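Wondley餐饮备餐中心
机械臂协作工位安全检查表(附检查意见)

适用区域:506室备餐间
设备供应及维保单位:Hrubý自动化
检查周期:每月一次,本表为9月份检查记录
结果标识:符合 / 基本符合 / 不符合 / 不适用

一、检查依据与范围

本次检查依据中心《协作设备使用管理规定》及Hrubý自动化随机提供的安装维护手册进行,范围包括机械臂工位、相邻的人工备料台、人员通道以及与该工位有关的排班和培训记录。冷库与洗消间另表检查。

二、工位区域与通道

2.1 人员通道畅通,净宽不小于90厘米。
结果:符合
意见:上次检查中占用通道的周转架已移至洗消间门外。

2.2 地面警示线完整、清晰。
结果:基本符合
意见:靠近人工备料台一侧磨损较重,部分线段已难以辨认,应重新贴线。

2.3 工位操作须知张贴于入口处,版本有效。
结果:不符合
意见:现场张贴的仍为旧版,未写明夜班联系方式。新版已由Wonden分部下发,请备餐组更换并回收旧版。

2.4 灭火器在有效期内,取用不受阻挡。
结果:符合

三、急停与运行保护

3.1 急停按钮位置明显,站立操作时伸手可及。
结果:符合

3.2 急停功能每班开工前测试并登记。
结果:基本符合
意见:抽查登记表20份,其中6份只有签名,未填写测试时间。询问后得知,早班开工与收货时间重叠,测试由先到岗人员代做,事后补签。建议将收货时间后移,或在早班指定专人负责测试。不得以补签代替当班测试。

3.3 速度及接触力限值与验收记录一致,参数修改权限受控。
结果:符合
意见:修改密码由维保单位与当班主管分别保管。

3.4 设备停止后须由现场人员确认方可恢复运行。
结果:符合
意见:现场演示两次,均按程序执行。

四、人员、岗位与培训

4.1 进入工位的人员均已完成上岗培训并考核合格。
结果:基本符合
意见:由Novley门店借调的人员仅有门店培训记录。门店设备型号与本工位不同,该记录不能替代本中心考核。补考前,借调人员只安排人工备料。

4.2 岗位说明书已按自动化后的实际工作内容修订。
结果:不符合
意见:说明书仍将该岗位写作“备料员”,职责为分拣、摆盘与清洗。目前当班人员还需摆放物料、监看运行、处理抓取失败并填写停机记录,以上内容均未列入。职责不清时,停机处置容易出现相互等待,绩效考核也缺少依据。请人事部门会同备餐组修订,修订稿应征求当班人员意见。

4.3 监看岗位安排轮换,连续监看时间不超过90分钟。
结果:基本符合
意见:平日执行较好。星期六人手较少,存在一人连续监看整个上午的情况。多名员工反映,重复搬取减少后手腕负担有所减轻,但长时间盯看设备更易疲劳,注意力在临近换班时下降明显。此项意见属实,应纳入排班考虑。

4.4 员工有权因安全疑虑停机,且不因此影响考核。
结果:符合
意见:规定已写入班前会材料。建议同时写入新版操作须知,便于借调人员了解。

4.5 因设备上线而调岗的人员已完成谈话并留存记录。
结果:符合
意见:记录齐全。其中两人提出希望学习基础维护,请培训部门与Hrubý自动化商定课程安排。

五、卫生与清洁

5.1 台面及夹爪按规定清洁消毒,记录完整。
结果:符合
意见:清洁前须停机并切断动力。清洁人员应佩戴手套,擦拭台面安装孔时注意清除孔内残渣。

5.2 清洁剂与食品物料分开存放。
结果:符合

六、台面物料与线缆

6.1 台面只放置当次作业所需物品,与机械臂活动范围内的固定器具保持必要间隔。
结果:基本符合
意见:台面左侧放有浅绿色沥水篮和深绿色圆碗,右侧为台式烤箱,橙片与香蕉位于夹爪和烤箱之间。烤箱占用右侧大部分位置,夹爪向右移动时余量应由维保单位复核。建议在台面标出器具固定位置,方便各班按同一位置摆放。

6.2 线缆固定可靠,不与容器及物料发生钩挂。
结果:不符合
意见:机械臂中段有线夹固定,但左侧线缆弯曲幅度较大,其中一根越过圆碗上方;另有线缆贴近台面向左下方引出。人员取放圆碗时须避让线缆,有带动容器的可能。整改前,取放该侧物品一律先暂停设备。

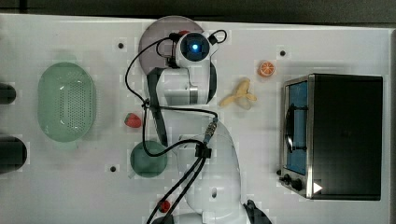 七、整改要求

7.1 第6.2项由Hrubý自动化负责,重新整理走线并加装固定件,完成后由当班主管签字确认。
7.2 第2.3项由备餐组于下一班次开工前完成。
7.3 第4.2项由人事部门牵头,下次月检时提交修订稿。
7.4 其余基本符合项由备餐组自行整改,结果填入下月检查表备注栏。

检查部门:安全与设备管理科
受检部门签收:备餐组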